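Folding Dark Clothes Flat: Questions for a Linen Room Supervisor
May 2025 | By Audrey-Anne Sandhu
Print this article | E-mail this article

Folasade Uzor supervises the linen and garment room at Nunora, a guest house and laundry service that handles clothes for long-stay residents. Her room processes 168 garments in a normal day. Most of them are folded by hand, and most of the complaints, she said, concern dark trousers.

"Black cloth shows every fold line and every bit of lint," Uzor said. "A crease in the wrong place on a light shirt will pass. On black trousers the guest sees it at once."

The house method was rewritten in February. The older one called for trousers to be folded into quarters on a shelf 15 inches deep, and the stack leaned. The current method uses a larger surface and fewer folds. Trousers are laid out at full length, one leg is placed on the other, and the side seams are lined up from waistband to hem. The seat is pulled out to one side and turned back so that the edge runs straight. The legs are then folded up toward the waist, once for a drawer and twice for a suitcase.

Uzor gives the seams more attention than the hems. Hems can be off by a little on a pair that has been altered, she said, and a folder who matches the hems first will twist the leg to do it. "Start with the seam. If the seam is straight and the hems don't meet, leave the hems alone."

For people working at home she recommends a made bed. A kitchen table is the right height but usually too narrow for a full-length pair, and the overhang drags the top leg out of line. A bed gives enough width for heavy cloth to be spread in one layer and smoothed from the middle outward. The drawback is softness. The spread has to be pulled tight before anything is put on it, or its wrinkles transfer to the garment under the pressure of the hand.

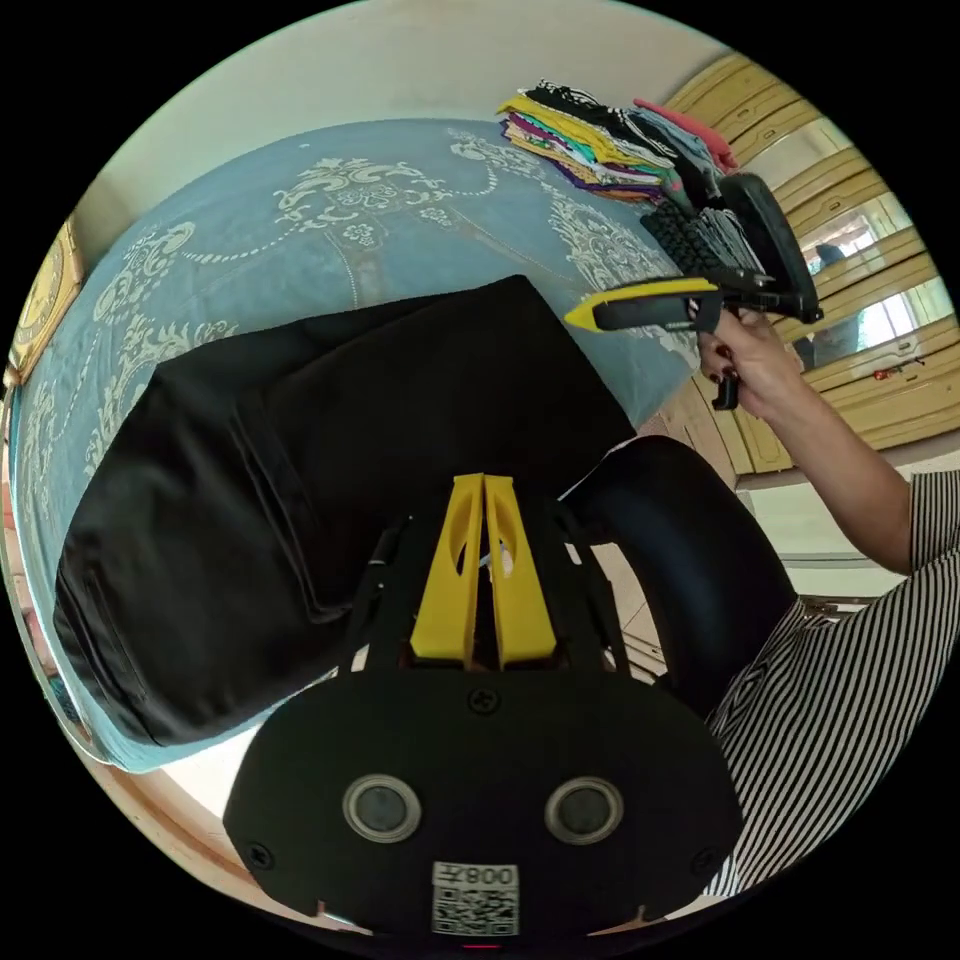

Lacey Bickerstaff disagreed on the matter of beds, and said a patterned cover makes it harder to judge whether an edge is straight, as the eye follows the scrolls and not the cloth. She folds on an ironing board and turns the garment twice.

Uzor accepted part of this. A plain cover is easier, she said, and a striped one is easier still if the stripes run the right way. But she does not think the pattern matters much with black cloth, where the contrast is strong enough to show the outline. She objects more to chenille and anything with a raised weave, which holds lint and gives it up to wool.

On lint, the room keeps to a fixed order. Garments are brushed before folding, in the direction of the nap, and again on the outer face afterward. Adhesive rollers are allowed on cotton and polyester. They are not used on wool, where Uzor has found that residue builds up after around 109 passes and begins to attract dust. She arrived at the number by testing one pair of trousers until it failed.

Stack height is limited to 4 pairs. "With a fifth pair the bottom one takes a hard crease at the knee," she said. "You can steam it out, but then you have done the job two times." Heavy winter cloth is limited to 3, and the thickest pair goes at the bottom — waistbands alternating left and right, so the stack stays level.

Asked about folding boards, she said the room had tried a model called the Braltevon and kept it for shirts. It was too short for adult trousers. Velvet and anything pleated stays on a hanger.

The written method is one page and is taped inside the door of the linen room. Uzor plans to add a line on lined trousers, which need to be shaken out by the cuffs before the seams are matched.

Contact the editor | © 2025 Nutedano | Back to top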